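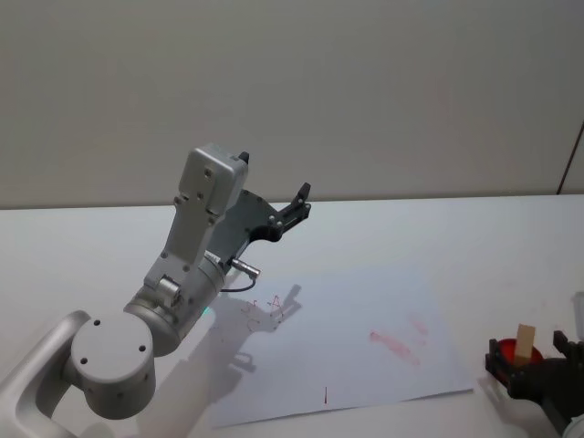 Caderno de bancada, março, 9h40

Regulador de tensão no alimentador de Vurkgate, segundo ensaio. Baixei a referência um degrau e deixei 900 s por patamar. Carga no início: 1409 kW. O medidor Mevura do fim de linha perdeu 285 leituras -- falha de comunicação, a tensão estava dentro da faixa. Falta repetir com o banco de capacitores desligado. Dados em Hukgate, pasta 768.

Comentários
-- O relógio do medidor está em UTC?
-- Está. Corrijo na planilha.

Categoria: Redes e distribuição

Laboratório Dimaculangan | Contato | Voltar ao topo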